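# tastix-faltplaner – README und Datenkarte

Zuletzt aktualisiert: 31. März 2022

Tastix ist ein Paket zur Greifpunktwahl und Bewegungsplanung für zwei Arme an flachen, verformbaren Objekten. Gemeint sind Tücher. Wer hier ein fertiges System zum Wäschefalten sucht, sollte weitersuchen. Das Paket findet Ecken, schlägt ein Greifpaar vor und plant die Zugbewegung dazu. Wie gut es das tut, hängt stark davon ab, wie das Tuch liegt, und darüber sagen die üblichen Erfolgsquoten wenig.

## Bestandteile

Das Modul `heretti` übernimmt die Wahrnehmung: Segmentierung des Tuchs, Kandidaten für Ecken, Schätzung der Faltenrichtung. `ormsby` plant die Bahnen beider Arme und prüft auf Kollision, auch gegeneinander. `flalley` ist der Rekorder, der Bilder, Gelenkwinkel und Greiferöffnung auf eine gemeinsame Zeitachse legt. Die Module lassen sich einzeln benutzen. `ormsby` ohne `heretti` zu betreiben ist sogar empfehlenswert, wenn man wissen will, ob ein Fehler aus der Planung stammt oder aus der Wahrnehmung.

## Ausgangslage

Eine Episode beginnt mit dem Tuch auf dem weißen Tisch. Die Lage wird nicht standardisiert. In einem Teil der Aufnahmen liegt es ausgebreitet, in einem anderen als Knäuel, und manchmal ist es locker zusammengelegt, was für die Eckensuche der unangenehmste Fall ist: Die sichtbaren Kanten sind dann oft Faltkanten, und `heretti` meldet sie mit hoher Konfidenz als Stoffrand. Dazu kommt Sonnenlicht auf der Tischplatte. Die Segmentierung verträgt das bei kräftigen Stofffarben gut, bei hellen Tüchern haben wir es nie ordentlich gemessen und behaupten deshalb nichts.

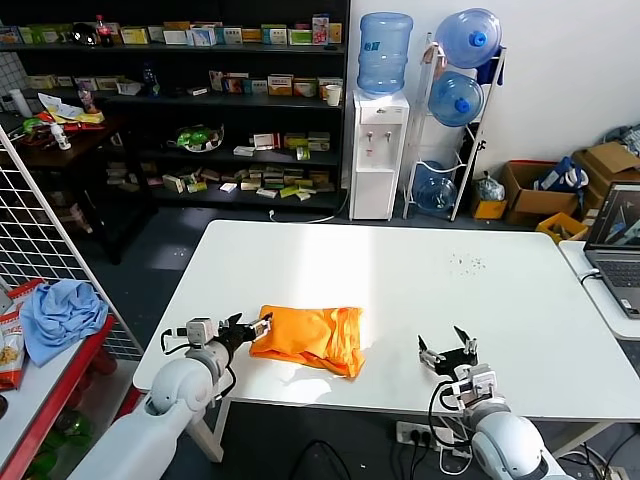
## Datensatz

Enthalten sind 2680 Episoden. Davon sind 790 mit Eckpunkten annotiert, der Rest trägt nur automatische Vorschläge. Bitte nicht so behandeln, als wären das gleichwertige Labels. In einer früheren Fassung dieser Karte stand der Datensatz als »vollständig annotiert« beschrieben – das war zu großzügig formuliert.

Je Episode liegen vor:

- Kopfansicht und Handgelenkansicht als Videostrom
- Gelenkwinkel beider Arme
- Greiferöffnung, Soll und Ist
- Phasenmarken: Annähern, Greifen, Ziehen, Ablegen
- Ergebnisfeld mit den Werten `ok`, `teilweise`, `abbruch`

Das Ergebnisfeld wird von Hand gesetzt. Die Grenze zwischen `ok` und `teilweise` verläuft je nach bearbeitender Person anders, und eine Übereinstimmungsprüfung fehlt bisher. Zahlen, die darauf beruhen, sollte man entsprechend vorsichtig lesen, unsere eigenen eingeschlossen.

## Greifphase

Die Phasenmarke »Greifen« wird gesetzt, sobald die Differenz zwischen Soll- und Ist-Öffnung den Schwellwert überschreitet. Bei dünnem Stoff ist dieses Signal schwach. Eine einzelne Lage und gar keine sind im Gelenkstrom kaum zu trennen, weshalb `flalley` zusätzlich die Handgelenkansicht auswertet und nach Falten sucht, die von den Fingerspitzen ausgehen. Das klappt besser als der Schwellwert allein. Ob eine oder zwei Lagen gefasst sind, erkennt auch dieses Verfahren nicht zuverlässig. 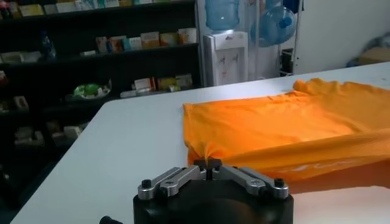

Handgelenkansicht: gefasste Ecke, Falten laufen vom Greifpunkt weg.

Für rund 527 Episoden wurde die automatische Marke von Hand nachgesetzt. Im Feld `phase_quelle` steht dort `manuell`. Alle übrigen tragen `auto`, und bei denen ist mit Versatz zu rechnen, vor allem bei schnellen Annäherungen.

## Benutzung

`tastix plan --szene szene.yaml --arme 2` gibt Greifpaar und Bahnen aus, bewegt aber nichts. Zum Ausführen braucht es `--ausfuehren`. Vorher die Hand-Auge-Kalibrierung prüfen, mit `tastix kalib --pruefen`. Das Paket startet auch mit veralteter Kalibrierung und warnt nur in der Logdatei, was wir seit August ändern wollen.

## Bekannte Schwächen

Der Raum ist immer derselbe. Im Hintergrund steht ein dicht gefülltes schwarzes Regal, und ein gelerntes Modell kann sich daran festhalten, ohne dass es in unserer Auswertung auffällt. Ein Versuch mit ausgeblendetem Hintergrund steht aus. Bis dahin ist jede Aussage zur Übertragbarkeit auf andere Räume Spekulation.

`ormsby` rechnet den Stoff beim Ziehen als starre Platte. Für kurze Wege reicht das. Bei langen Wegen hängt oder staut sich das Tuch anders als geplant, und die Ablageposition stimmt nicht mehr – Neuplanung mitten in der Bewegung gibt es nicht.

Fehlerberichte bitte mit Episodennummer und Logdatei. Berichte ohne Log bleiben liegen.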